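Section 4. Placing the Soris cabinet and fitting the floor protectors

The carton says ten minutes. We doubt it. Allow longer, and ignore the claim that the Soris "finds its own level" – no cabinet does.

1. Sweep the floor where the cabinet will stand. Wood-look planks hide grit well, and grit scratches.

2. Look for scuffs before you start, so you don't blame the cabinet later.
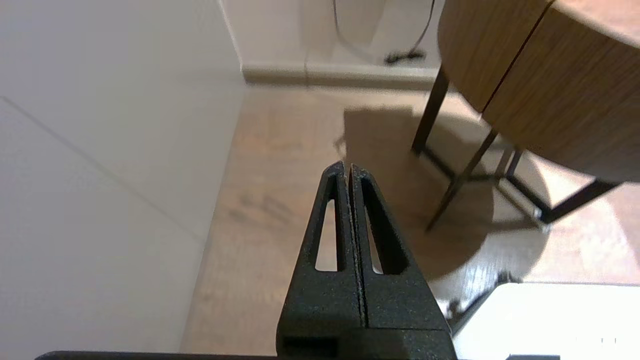
Can I push the cabinet into place once it's loaded?
Empty it first, then lift it with a second person; sliding a full cabinet marks most floors, whatever the floor maker promises.

3. Leave a small gap at the wall. The Flirnwood panels are sold as stable in any season, but we would still give them room.

4. Set all the loose plastic parts on a flat surface and check them against the parts list. Replacements are ordered under number 2444.

Note: "Universal" caps from other ranges, including Nuttall, may look right and still fit badly. Try one before buying a bag.
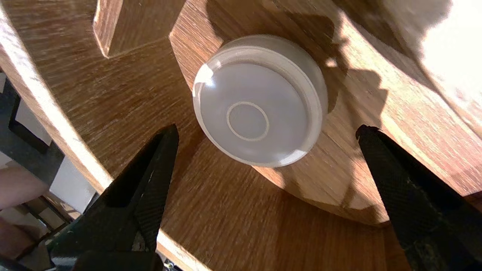
Round translucent part with a raised rim, on a wooden surface.

5. Press each cap on by hand. If it needs a hammer, it is the wrong cap.

CAUTION: Do not use glue. It makes the caps hard to replace and does little for a loose fit.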